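Ticket 1211 – Network drops on second-floor desktops
Site: Mullilham office
Status: Open

Reported Monday
Users on the Skokine accounting system lose their connection for up to 2 minutes, then it comes back. Wi-Fi laptops are fine.

Update 1
Replaced patch cables at 17 desks. No change. Switch log shows the uplink port resetting.

Update 2
Moved the uplink to a spare port and turned off power saving on the network adapters. Drops continue – fewer than before. Ping test of 2000 packets still shows loss to the Clorach server.

Update 3
Desktop tower opened on the bench, side panel off.
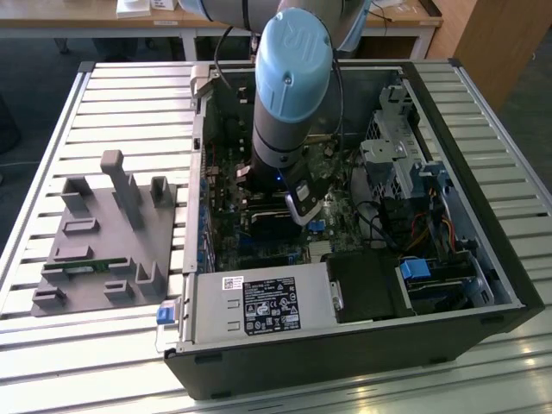
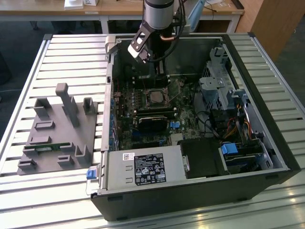

Next steps
Update switch firmware after 6 p.m. If drops continue, open a case with Sarantis.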